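Lolton Skincare List – Archive

Home | Threads | Authors | Search | Previous message | Next message

Subject: Re: Cleansing balm that doesn't leave a film?
From: Yareli Ponce
Date: May 22, 2020

Rutilio wrote:

> I've been using the Gralleo balm since January and I'm nearly at the
> bottom of the tub. It takes off sunscreen well enough but my face
> feels waxy afterwards, mostly along the jaw and round the nose. I've
> tried using less of it and that only made it drag. Zyanya mentioned
> the Plalomen one a while back. Has anyone used both? I have
> combination skin, a bit dry on the cheeks, and our water is very
> hard. I don't wear much make-up apart from mascara now and then.
>
> Also, does the order matter if I'm following it with a gel wash? I
> have been doing the balm on dry skin and then going straight in with
> the gel without rinsing in between.
>
> Rutilio Arellano

Rutilio,

I've used both. I finished a tub of the Gralleo last year and I'm on my second Plalomen, so I can compare them fairly well, though my skin is drier than yours and I'd expect you to find both of them a bit heavier than I do.

To take your second question first, I think the order is most of the trouble. Both balms have an emulsifier in them, and it needs water to work. If you put a gel wash straight on top of the balm, the gel has to deal with all of that oil by itself and it mostly slides about. Wet your hands, go back over your face until the balm turns milky, then rinse, and only then use the gel. With the Gralleo I had to wet my hands twice before it turned properly. Ulises said the same when he reviewed it for the list, and he has hard water too.

Hard water does make it worse. When I stay with my sister, where the water is soft, the Gralleo comes off with one rinse. At home it takes three, or a flannel. I use a thin muslin cloth, wrung out, and go over the jaw and hairline with that. It goes in the wash after each use. I tried a konjac sponge for a few weeks and it was fine, but it never seemed to dry out and I stopped.

On the two balms themselves:

The Gralleo is the firmer one. In cold weather it is almost solid and you have to scrape it out with the little spoon, which I lost straight away. It melts slowly and goes quite thick on the skin. It is good on waterproof mascara, better than anything else I've tried at the price. The scent is orange peel and it lingers. The tub is sturdy and the lid has a decent seal, so it travels well.

The Plalomen is softer, nearer to a thick ointment, and in summer it can turn to liquid round the edges. I keep mine out of the bathroom for that reason. It spreads straight away and you need less of it, a piece the size of a hazelnut for the whole face. It turns milky as soon as water touches it. I don't get a film from it at all if I rinse properly, and a very slight one if I rush. There is no added scent, but the base oils have a smell of their own, a bit like plain porridge. I stopped noticing it after a few days.

Where it falls down is mascara. Ordinary mascara comes off with a second go, but the waterproof kind smears and I end up using a separate remover. If you only wear it now and then that probably won't bother you. It also stung slightly when I got it in my eyes, and the Gralleo never did.

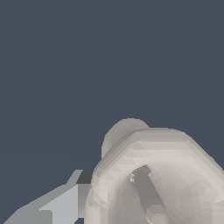
As for cost, the Plalomen is dearer for a smaller tub, but mine lasted 11 weeks with use every evening and the Gralleo lasted nine, so for me it came out close to even. You may get a different result if you are light-handed. The Plalomen lid is poor – it cross-threads if you are in a hurry, and mine leaked into my washbag on the train. I now put a square of cling film under it when I go anywhere.

Zyanya may want to correct me on this, but I believe she moved from the Plalomen to the Apaza cleansing milk in the end. I've only had a sample of that one. It was pleasant enough and left no residue, but it took two rounds to shift sunscreen and I wouldn't use it alone after a day outdoors. It might suit your cheeks on evenings when you haven't worn anything heavy.

If I were you I wouldn't buy anything yet. You have some Gralleo left, so try it for a week with the extra step:

Dry hands, dry face, your usual amount of balm.
Massage for a minute, no more.
Wet hands, go over everything again until it turns white.
Wet hands a second time and repeat on the jaw and nose.
Rinse with lukewarm water, then the damp cloth.
Gel wash, a small amount, and rinse again.

If your cheeks feel tight after that, leave the gel out or use it only down the middle of your face. I skip it altogether in winter.

If it still feels waxy at the end of the week, then I'd say the Gralleo is just too rich for you and the Plalomen is worth trying. They do a small travel size, which is how I started. I have an unopened one in the cupboard that I'm happy to post if you send me your address off list. It came free with an order and I won't get round to it before the full tub is finished.

One more thing I forgot. Don't judge either of them on the first two days after changing over. My skin was a bit rough when I switched and I nearly gave up on the Plalomen over it, but it settled by the end of the first week. I hadn't changed my moisturiser or anything else in that time.

Tanko asked last week whether the Gralleo had been reformulated. I compared the ingredients on my old tub with the list on the shop page and they read the same to me, in the same order. I've thrown the old tub away since, so I can't check again.

Let us know how you get on.

Yareli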